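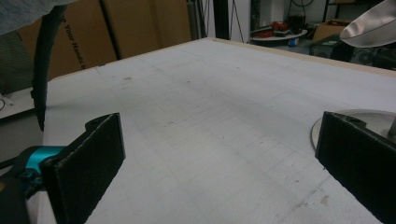

Third week with the Stanulmont bench guide, the 64 page one on safe setup for hand-held gripper work, and I'm mostly sold. Paid for the print copy, spiral bound, stays open flat. First thing it does is make you look at your own table before you touch a tool. Fair enough. Its rule on surfaces: plain, light, gridded if you can, and clean. Gridded white top, great, full marks. Clean, no. Little brown stains all over and a bigger tan smudge toward the right, and the guide would have you wipe that down and log it before every session. Sounds fussy. I do it now.

Good stuff first. Checklists are short. Seven lines for opening up, same for closing. The Ullano handbook I had before runs to 379 pages and I never once found the cable page in under a minute. Here it's on the inside cover. Cables go behind the operator or over the top, never across the work area, never hanging off the front edge where a knee can catch them. Pads get checked for wear at each start. Write down what you see, don't guess. If a pad edge is torn or lifting, swap it or note it, your call, but put your initials by it.

Also a whole section on two operators at one table. Who moves first, who calls stop, how far apart the tools stay. Worth the price alone imo. We used to just sort of wing it.
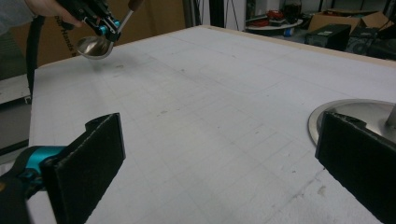 Spoon in the second gripper, held just over the table.

Less good. The held-object chapter is thin. Two pages, mostly on boxes and blocks. Nothing on cutlery or anything with a long thin handle, and a handle sticks out way past the jaws. Clearance table only goes by jaw size. I pencilled in my own collumn. Stand bases get one sentence ("keep heavy bases outside the reach zone"), no distance given. Come on.

Index is bad. "Stop call" is under V for voice. Why.

Price was 590 with the wall chart from Sithole, chart is fine, print too small to read from the bench. Skip it, get just the book. Clistlow sells it without.

Four stars. Would be five with a proper chapter on odd shaped objects. Supposedly a new edition in May, will update if they fixd it.

12 comments · 31 shares
Contact us | © Clistlow Bench Reviews | Back to top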